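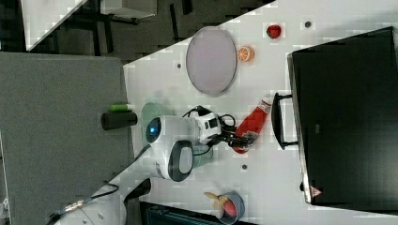
Ketchup, half an orange, a strawberry and a plate with nothing on it.

Put the ketchup on the table and leave it there

I have eaten lunch at a shared table for most of my working life, first at Denditz and now at Rees, and I have come to hold a firm view about how such a table should be kept. It should be kept badly. I mean that a table where people eat ought to have food on it, and a plate or two, and a cup with something standing in it, for most of the day.

The opposite view has been winning. When our floor at Rees was done up in April, a notice went round asking us to return all items to the cupboard after use. The cupboard has 18 shelves across three units. Sauces live on one, fruit is meant to go in the fridge, and plates are stacked by size behind a door that needs two hands. To have a plate of chips with ketchup you now open four doors, and you open them again when you are done.

Most people don't bother. They eat at their desks, out of the packet. In the old place at Denditz there was a long table by the stairs and the sauce bottles stayed on it all week. It was not pretty. There was often half an orange left by somebody who only wanted the other half. But you sat down, because the things you needed were within reach, and once you were sitting down you talked to whoever was next to you.

I know what is said against this. Cut fruit dries out, and by mid-afternoon it draws flies. Bottles leave sticky rings. Someone always ends up wiping the table, and it is usually the same someone. All of this is true and I have done my share of the wiping. My answer is that wiping a table takes a minute. I would take that job every day over the cupboard.

There is also the matter of bottles on their sides. I have heard grown adults argue about it. A ketchup bottle lying down is ready to pour when there is not much left, and if the cap is shut it does no harm. A bottle standing upright looks neater and then has to be shaken and thumped. I lay mine down at home and will go on doing so.

Plates are the one thing I would be stricter about. A clean plate can stay out, and should, as it invites the next person to use it. A dirty one should go straight to the sink. People get this the wrong way round. They put the clean ones away behind the heavy door and leave the dirty ones where they ate.

The café at Edari has got this about right. It seats 29, and every table has sauce, a cup of cutlery and some fruit that you can help yourself to. Lunch costs what it costs anywhere else in Rivusbridge. People stay longer than they need to. I asked at the counter whether much fruit went to waste and was told a few pieces a week, which go in the compost.

So I have written back about the notice. I asked for one shelf's worth of things to be left out between eleven and three: sauces, salt, a bowl of fruit, a few large plates. I have offered to wipe down. No reply so far, but the ketchup has been on the table since Tuesday's delivery came in and it has not been moved.

We use cookies to remember your reading preferences. Accept | Manage settings

Contact | © Rivusbridge Table Talk | Back to top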